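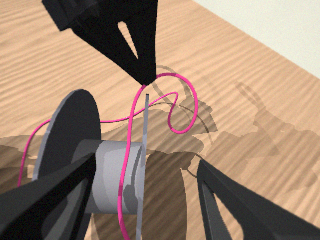

Flivar asked that the fault be recorded as a safety matter from the outset and kept off the software defect list, on the grounds that the same controller build is due to run on the physical cell. Agreed. The remark is placed ahead of item 1 at Flivar's request.

Darnine spool handling project
Minutes of the fault review meeting, Wed 8 October
Present: Flivar (arm controllers), Darnine (simulation and task scripts), Jallunow site (physical cell)

1. Minutes of the previous meeting
Accepted with one correction. The tension limit in item 4 should read 3 N. The draft had it as 30.

2. Summary of the fault
The two-arm spool task was running in simulation with the pink test cable. The cable caught between an arm and the spool, and tension went over the limit. The arm holding the cable tripped and stopped as designed. The other arm did not receive the trip and carried on with its programmed path for 200 ms, pulling against a cable that was now held fixed at one end. The solver then let the cable pass through the spool flange, tension dropped to zero, and the trip cleared itself. Both arms resumed without an operator reset.

The meeting separated this into two faults:
(a) the trip is not shared between the arms
(b) the trip clears by itself when tension falls

Darnine noted that the cable passing through the flange is a simulation error and could not happen on the bench. A cable that snaps would give the controller the same reading, so (b) stands whatever the solver did. 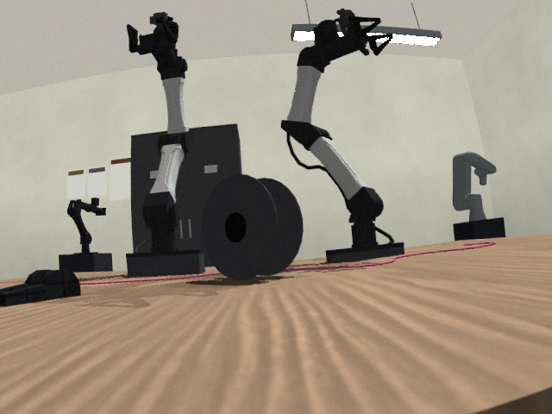 Does a trip on one controller reach the other at all? It does, over the status channel, but the receiving controller only reads that channel at the end of a motion segment.

Flivar confirmed that this is how the build was specified. The status channel was meant for logging. The hardwired stop circuit at Jallunow is separate and is not affected – a person pressing the stop button will stop both arms at once. The weakness is limited to trips raised by software.

3. Reproduction
Darnine reran the task from the saved state at 75 percent speed and again at full speed. Fault (a) appeared at both speeds. Fault (b) appeared at full speed only. At the lower speed the cable stayed outside the flange and the trip held until it was reset by hand.

The solver log is limited to 3000 lines and the early part of the original run has been overwritten. The meeting could not settle which part of the cable caught first. Darnine will raise the limit before any further runs. 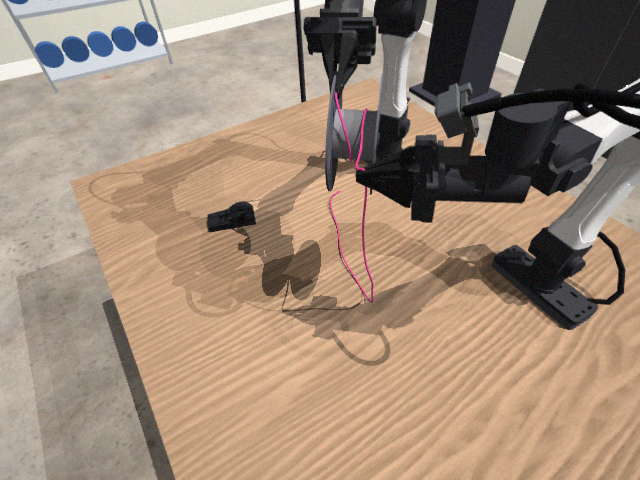
Jallunow objected that a longer log does nothing for an operator standing at the cell, and asked that no cable work be done there until both faults are closed. Flivar considered this too broad, as single-arm work does not depend on the status channel. After discussion it was agreed that two-arm cable work is suspended at Jallunow. Single-arm work may continue with fault (b) covered by a latched trip set in the local configuration.

4. Slack handling
Raised by Darnine. The task script has no lower bound on slack, so loose cable can lie across the table within reach of either arm and the planner does not treat it as an obstacle. This was left open in May and has not been looked at again. Flivar sees it as a likely cause of the original snag. Darnine does not agree, and the overwritten log does not help either view. 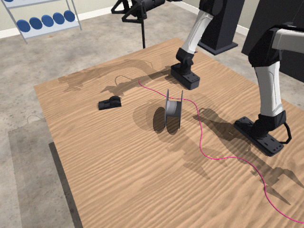
Maksymiv

5. Actions
Flivar: move the trip signal from the status channel to the motion interrupt on both controllers. Issue a test build to Darnine first.
Flivar: make the software trip latch in all modes, with reset by operator only.
Darnine: raise the solver log limit. Thicken the collision shape of the spool flanges and rerun from the same saved state.
Darnine: add slack cable to the planner's obstacle list, or state in writing what prevents it.
Jallunow: post the suspension notice at the cell and lock out the two-arm programs.

6. Other business
Jallunow asked for a copy of the fault recording to use in operator training. Darnine will supply it once the rerun is finished, with the solver error marked.

The next meeting will be called when the test build has been received.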